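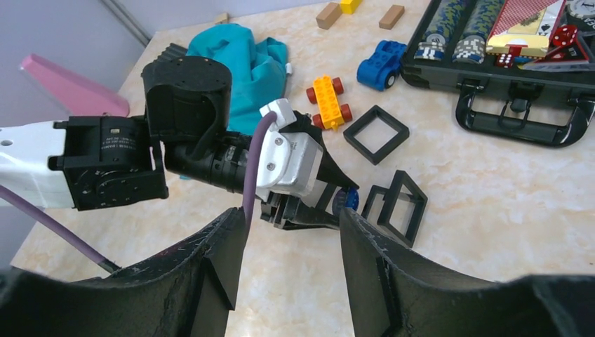

About Studura

Studura is a small company that helps schools and local offices to manage user accounts, sign-in rules and shared files in the cloud. We started in Dalen, in two rooms over a bicycle shop, and we are still in the same building, although we have now the whole floor.

The company was founded by Signe Sæther and Inès Bouvier. Signe was before a system administrator for a group of secondary schools. Inès came from support work, where she answered the same question about locked accounts many times each day. They decided to write down the answers properly, and later to make a tool from them.

Our tool is called Lokumeck. It reads the access policies of a tenant and shows in plain words who can open what, from which device, and for how long. When a policy changes, the administrator receives a short message with the old value and the new value. Lokumeck does not change any setting by itself. Our customers asked for this in the beginning and we have kept it so.
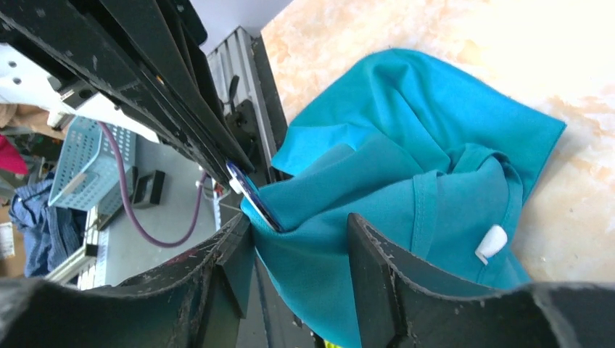
Teal fabric with a stitched band, folded over a table edge.

Today we take care of 364 tenants. Most of them are schools with one administrator, who often is also a teacher. For this reason we write our guides without short forms where it is possible, and we test every guide with a person who has not seen the product before.

We offer 3 support plans. The difference between them is only the answer time and the hours when you can call. All customers get the same version of Lokumeck, and all of them can join the open training, which we hold 4 times a year. The next one is in June and its subject is guest accounts and how to remove them safely.

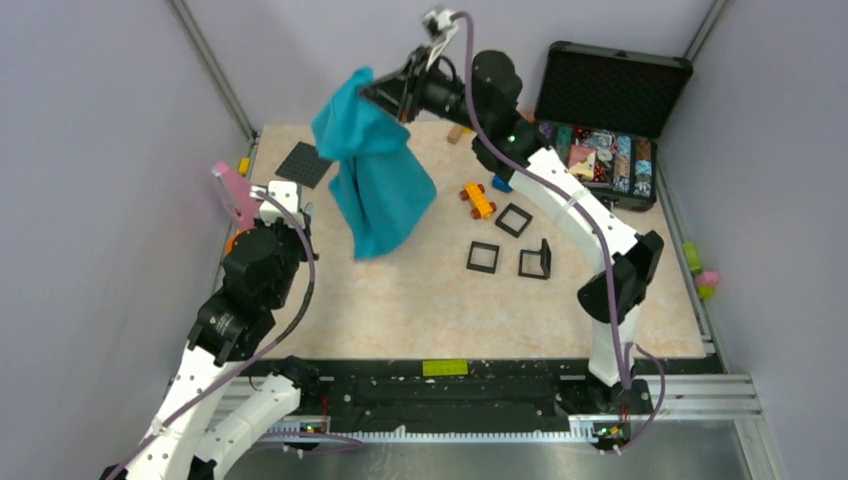 In the last year we also took over Plondico, a backup service for shared mailboxes. The people who built it are now working with us, and the customers of Plondico keep their contracts and prices as they were. Their login page will move to our domain later, and we will write to each administrator before it happens.

If you want to visit us or ask for a trial, please use the contact form. Inès reads the messages every morning before 9.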